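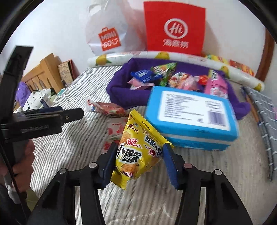 Geltton and its research partner Brultach are delighted to share the first results from Pletar, a training method that lets a robot learn household chores from people who do them by hand in ordinary homes. Helpers carry light grippers from room to room and simply get on with it — sorting sweets on a striped bedspread, say, or picking up a yellow snack bag between two blue rubber pads, crinkly and slippery as such bags are. From 216 of these short sessions, recorded in 11 homes, our robot arm learned to pick up packets it had never met before, and it dropped only three in its closing round of tests! The full report comes out in July, and we would dearly love to hear from families who'd like to join the next round.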